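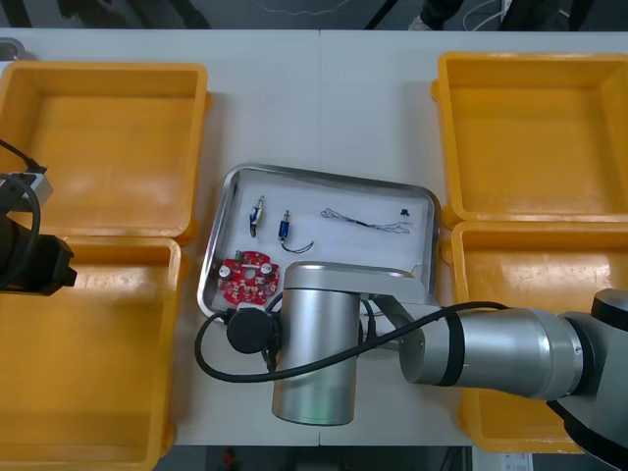
Venla Rissanen told us that nine tenths of any sorting argument is settled by where the bins stand, and that she would give up her good lamp before she gave up a clear view of all four rims. We heard versions of this so often during the Brokton study that it ended up shaping the whole of this section.

Figure 3. Bench layout B: yellow bins in pairs to the left and right of a shallow steel tray, with small electronic parts in the tray waiting to be sorted.

4.2 Layout of the sorting bench

Salvaged parts are a delight to work with and a nuisance to put away. A coil with its lead still attached will hook itself round anything nearby, and a round board slides where a square one would stay put. Layout A, described in Section 4.1, kept the bins in a single row behind the tray. Sorters liked the look of it, but they had to reach over the unsorted parts for every placement, and trailing leads were dragged along with the sleeve.

Layout B (Figure 3) puts the tray in the centre and the bins at either side. The two left-hand bins are pushed together so that nothing can drop between them. The tray is shallow, with a raised rim, and we were surprised how much the rim mattered: it gives the fingertips something to work against when a flat part has to be lifted. On a plain white table the yellow bins are also very easy to find out of the corner of the eye, and several sorters mentioned this before we had asked them anything about colour.

We made no rule about the angle of the tray. Left-handed sorters tended to turn it a little, and so did Lauri Saarinen, who is right-handed and could give no account of why. We let everyone set it as they wished and noted the position at the start of each batch.

In all, 3183 parts passed over the bench in layout B, in batches of 80 or fewer. Of these, 562 were solenoids, the group we had expected to cause most trouble. Mixed batches turned out to be far more interesting! With a coil, a board and a loose connector side by side, sorters often cleared the awkward wired parts first and left the boards until last, whatever order the written sheet suggested. Touran Ghasemi's notes from the August batches record the same habit at Flelgate, where the sheet was worded differently.

The choice of which category went in which bin was left to each pair of sorters. Most pairs gave the two nearer bins to the commonest parts, and Section 4.3 takes up what happened when we swapped the labels halfway through a batch.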